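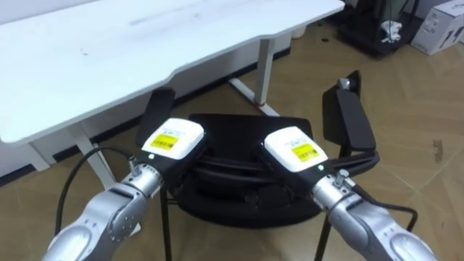
Handout No. 5

Depreciation of Office Furniture and Small Equipment

1. Scope
These notes cover the recording of desks, chairs, shelving and similar items between purchase and disposal. Land, buildings and leased property are treated separately. The fiscal year in all problems ends on May 31.

2. Capitalize or expense
A business sets a written threshold and applies it the same way every year. In the Kistdale problems the threshold is $1,000 per invoice line. A line below the threshold goes to office expense in the period of purchase. A line at or above it is recorded as a fixed asset and depreciated.

The unit of measure has to be stated in the policy. A single office chair will usually fall below the threshold, while a line for a full set of matching chairs may fall above it. Under a per-item policy the same set would be expensed. Both policies are found in practice. Switching between them to suit the year's profit is not acceptable.

3. Cost
Cost includes the invoice price less trade discounts, nonrefundable sales tax, inbound freight, and assembly. It excludes training, moving old furniture out of the room, and repairs made after the asset is in use. Interest on a supplier account is a finance charge and stays out of cost.

4. Worked problem: Brernasance order
Kistdale buys furniture from Brernasance on a single invoice line. The total, with freight and assembly, is $3,094. The furniture is ready for use on December 1. Useful life is five years and salvage value is zero.

Straight-line, full year: 3,094 / 5 = 618.80
First fiscal year, six months: 309.40
Each of the next four fiscal years: 618.80
Last fiscal year, six months: 309.40
Total: 3,094.00

Entry at the first year end:
Debit Depreciation Expense, Furniture 309.40
Credit Accumulated Depreciation, Furniture 309.40

The starting date is the date the asset is ready for use. The date of the invoice and the date of payment do not matter for this purpose. A chair left in its carton in a storeroom is not ready for use if assembly is still required.
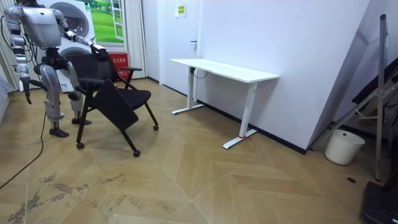 One student asked whether depreciation should stop during a month when the furniture is not being used. Under the straight-line method it does not stop. The charge is based on the passage of time, and idle periods are already part of the estimate of useful life. A units-of-use method would give a different result but is seldom applied to furniture.

5. Double-declining balance
Rate: 2 / 5 = 40 percent, applied to book value at the start of the period.
First fiscal year: 3,094 x 40% x 6/12 = 618.80
Book value: 2,475.20
Second fiscal year: 2,475.20 x 40% = 990.08
Book value: 1,485.12

The first-year charge equals a full year of straight-line. Check the months before assuming an error.

6. Disposal
Bring depreciation up to the date of sale, then remove both cost and accumulated depreciation. Any difference between proceeds and book value is a gain or loss. If only part of a group is sold, allocate cost by the original price list. The Lutach and Xie problems at the back of the workbook both require this step.

7. For the next meeting
Complete the Lutach schedule under both methods. Carry amounts to the cent and show the book value at each May 31.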